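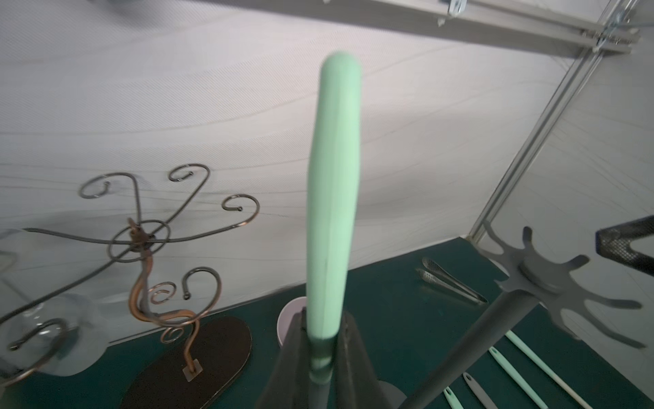
**FOR IMMEDIATE RELEASE, 20th August**

**Grondell team says robots learn to hang things better when the training data includes the near misses**

*New method, called Provik, cuts the number of demonstrations needed for hook-and-loop kitchen tasks. Code and data out in March.*

Grondell, the robot learning lab, today put out first results from Provik, a training method for two-arm robots that have to put long, thin, awkward things onto small hooks. Spatulas, mainly. Also tongs, and mugs on a mug tree.

Short version: keep the misses. Most groups record a person driving the arms through a task, then throw out every run where the handle bumped the hook or the hole slid past the prong. Provik keeps those runs, marks the moment the miss starts and the moment the operator begins to fix it, and trains on the fix.

Result: a policy trained on 600 demonstrations with misses left in matched one trained on 2,050 clean ones, on the same hanging task. Same arms, same table, same cameras.

**Why hanging**

Picking up a spatula off a flat table is close to solved in most labs. Hanging it is still a pain. The hole in the end of the handle is small, the hook is curved, and the gripper covers up much of what the wrist camera needs to see right when it matters. A few millimeters off and the utensil swings, or drops, or takes the stand with it.

People don't plan for this, they wiggle. Bump the hook, back off a touch, tilt, try again. That wiggle is what gets deleted when a lab cleans its data, and the lab then wonders why the robot freezes after the first bump.
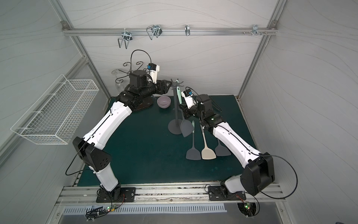 Two arms help but they bring there own trouble. One can steady the stand while the other hangs, or both can work the rack at once and get in each other's way. Early Provik policies did a lot of the second. The current version gives each arm a short "hold" signal from the other, learned from the demonstrations and not written by hand. Collisions between forearms went way down after that. The lab hasn't finished the count and will report it with the paper.

**How it works**

- Operators drive both arms by hand through each run, no pausing, no do-overs
- Runs are kept whole, misses included
- A small model flags where a miss begins; a person checks the flags
- Training puts extra weight on the seconds after each flag
- Wrist views and a fixed view go in together, no depth sensing

The flagging model is the cheap part, and the lab says it is also the part other groups could pick up first. It needed 13 hours of checked footage to get useful. It does not care much which arm it is looking at.

**What it doesn't do yet**

Plenty. Clear glassware is still bad, the policy reaches for the wrong spot on a glass and closes on air. Mug trees with curled arms are harder than the straight-pole utensil racks, and the scores on them are not good enough to publish. Utensils that lie on top of each other also cause trouble, the arm tends to go for the top one and drag the other along.

And the comparison above is one task on one setup. Grondell wants to see it repeated elsewhere before anyone leans on the number. Outside testing starts with Trindeck, a kitchen equipment maker which has its own two-arm bench and will run the method on its own racks. Trindeck did not pay for the work in this release.

**What's next**

The lab will add 4 new tasks to the set this fall: sorting utensils by type, moving a full rack from one side of the table to the other, nesting bowls, and taking things *off* hooks, which sounds easy and so far isnt. Lifting a handle straight up and clear of a prong needs the same sort of backing off and retrying as hanging it.

A joint write-up with the Wongsuwan manipulation group is in draft. Wongsuwan is handling the part on operators, mainly whether new drivers, who miss more, make better training data than experts. First look says yes, up to a point. Too many misses in one run and the policy starts to copy the miss.

**Availability**

Code, flagging model and the full set of demonstrations, clean and otherwise, will be posted in March under an open license. Groups that want the flagging model sooner can ask the lab for early access; please say which arms and cameras you use.

**About Grondell**

Grondell is a research lab working on everyday handling tasks for low-cost robot arms.

Press and access requests: Grondell press desk. Video clips and result tables on request.

###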